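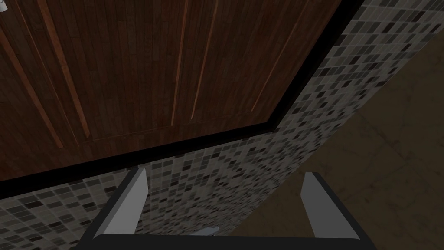
Last updated: November 2025

The fault that held up the Womgate kitchen arm for most of a winter never set off an alarm. In simulation the arm reached for a cabinet, closed its fingers a little early and went on to the next step as if it had hold of something. The log said the grasp was good.

Joelle Nassar found it in February, while going through test runs for Stikumo, the small company that trains the arm's control software. Out of 2,596 simulated runs, 26 had been marked as successes with nothing in the gripper. She replayed them one at a time.

The cause was a setting. The software took a grasp as complete when the finger motors stopped moving, and it allowed two seconds for that. If the fingers stalled for any other reason, such as pressing against a panel edge, the check passed anyway. The arm then pulled back at full speed.

In a rendered room that costs nothing. In a real kitchen, an arm that believes it is holding a door can swing through the space where a person is standing, and it will not slow down for a load it thinks is already under control.

Stikumo simulates its rooms with mixed surfaces on purpose — wood grain, marble, small mosaic tile — so the software can't lean on one familiar look. Nassar first suspected the textures. She swapped them for flat gray and the false grasps stayed.

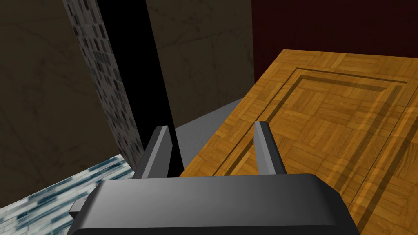

Sorin Papadopoulos thinks the textures were a distraction from the start, and that the bad check should have been caught before a single run was logged. A stopped motor tells you the motor has stopped, he says, and a safety review ought to have asked what else could stop it.

The fix compares finger width with the expected size of the handle and drops the arm to low speed if the two disagree. It took five days to write. The release for Womgate is still waiting on tests with the physical arm.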